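À propos de l'atelier Flinum
Qui nous sommes, comment nous travaillons, ce que nous demandons à nos partenaires

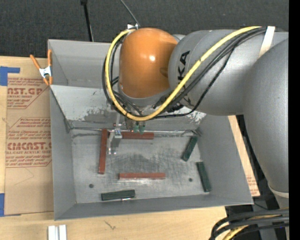
Flinum est un bureau d'étude et d'essai spécialisé dans la prise de pièces en vrac par bras industriel. Nous intervenons chez des fabricants et des sous-traitants qui veulent automatiser un poste de déchargement de bac, ou qui ont déjà une cellule et souhaitent la faire relire avant de la mettre en production. L'équipe compte 18 personnes, réparties entre les essais, la programmation et la rédaction des procédures.

Notre métier tient pour une bonne part dans l'écriture de règles. Un bras qui descend dans un bac métallique rencontre toujours les mêmes difficultés : des parois inclinées, des pièces qui se posent dans n'importe quel sens, des câbles qui suivent le poignet dans toutes ses rotations. Nous avons mis par écrit ce que nous faisons dans ces cas-là, et ces textes servent de base à tous nos contrats.

Notre histoire

L'activité a commencé comme un service interne de la société Gulo, qui fabriquait des bacs de manutention. Wing-yan Ko en était responsable. Les clients demandaient des conseils sur la profondeur des bacs, l'angle des parois, la place à laisser aux doigts de la pince. Les réponses étaient données au téléphone et se contredisaient parfois d'un mois à l'autre. Un premier recueil a été rédigé, puis un deuxième, et le service est devenu une société distincte. Wing-yan Ko la dirige toujours. Po-yen Tang est responsable des essais et Shahab Ansari de la sécurité des cellules.

Nos règles d'atelier

Les règles qui suivent s'appliquent à toute personne qui travaille sur une cellule Flinum, salarié, stagiaire ou client de passage. Elles complètent les obligations légales et les normes applicables à la machine, qui restent prioritaires.

Accès. Personne n'entre dans la zone du bras tant que celui-ci est sous énergie en mode automatique. L'apprentissage des points se fait en mode manuel à vitesse réduite, boîtier en main, par une personne habilitée. Une seconde personne reste à portée de l'arrêt d'urgence.

Vitesse. La vitesse d'essai d'un nouveau programme est limitée à 10 % jusqu'à ce que trois cycles complets aient été suivis à l'œil. Au-dessus d'un bac, nous travaillons ensuite à 300 mm/s au plus. Les transferts hors du bac peuvent monter à 600 mm/s si l'analyse de risques de la cellule le prévoit.

Câbles. Les câbles du poignet doivent garder une boucle suffisante pour la rotation complète de l'axe, sans pouvoir accrocher le bord du bac. On vérifie la boucle aux deux extrémités de la course avant le premier cycle de la journée. Une attache qui a glissé se remet en place bras arrêté. Une gaine entaillée entraîne l'arrêt de la cellule, même si tout fonctionne.

Bac. Le bac est bridé ou calé. Le serre-joint à ressort est admis en phase d'essai seulement ; en production, on utilise des butées fixes. Toute modification de position, même légère, impose de refaire le repère de travail. Les parois usées ou écaillées ne sont pas un motif de remplacement, mais l'état de surface est noté dans la fiche, car les reflets du métal nu gênent la détection.

Pièces d'essai. Nous commençons par des blocs rectangulaires simples, en deux couleurs, posés dans des orientations différentes : le long d'une paroi, en travers, en biais dans un coin. Les pièces réelles du client viennent après. Un programme qui ne prend pas correctement les blocs n'est pas présenté au client.

Pince. Les doigts ne touchent pas le fond. La marge est définie dans la fiche de cellule et ne se modifie pas depuis le pupitre. Après un contact imprévu avec le bac, on arrête, on contrôle l'outil et on remplit une fiche d'incident, y compris quand aucun dommage n'est visible.

Table et abords. Les outils à main retournent au tableau en fin de poste. Les plaques, chutes et rubans utilisés pour un montage provisoire sont tolérés sur la table à condition de rester hors de la trajectoire.

Fiches et relecture

Chaque cellule a une fiche. Elle indique le type de bac, l'outil, les vitesses autorisées, les marges et le nom de la dernière personne ayant modifié le programme. Wen-hsiung Hsiao relit toutes les fiches avant livraison. Une fiche incomplète est renvoyée à son auteur, sans exception pour les chantiers urgents.

Le recueil est révisé chaque année en juin. Les remarques des clients sont examinées au même moment, sauf celles qui touchent à la sécurité : elles sont traitées dès réception. La dernière révision a surtout porté sur le passage des câbles et sur la reprise après arrêt.

Formation

Wing-yan Huang anime les sessions destinées aux opérateurs et aux techniciens de maintenance. Le groupe est limité à 10 participants et la moitié du temps se passe devant une cellule. Le programme comprend la lecture d'une fiche, le contrôle quotidien, la reprise après arrêt et la déclaration d'incident. Une session a lieu le samedi pour les équipes qui ne peuvent pas se libérer en semaine. Les entreprises Shek et Tisano y envoient leurs nouveaux arrivants.

Ce que nous ne faisons pas

Nous ne vendons pas de robots et nous ne touchons pas de commission sur le matériel que nous recommandons. Nous ne prenons pas en charge le marquage des machines ; nous travaillons avec l'intégrateur choisi par le client et lui remettons nos documents. Nous ne mettons pas en service une cellule dont l'analyse de risques manque.

Nous contacter

Les demandes d'essai se font par le formulaire du site. Merci de préciser les dimensions du bac, la masse des pièces et le type d'outil envisagé. Les visites de l'atelier ont lieu sur rendez-vous, chaussures de sécurité obligatoires.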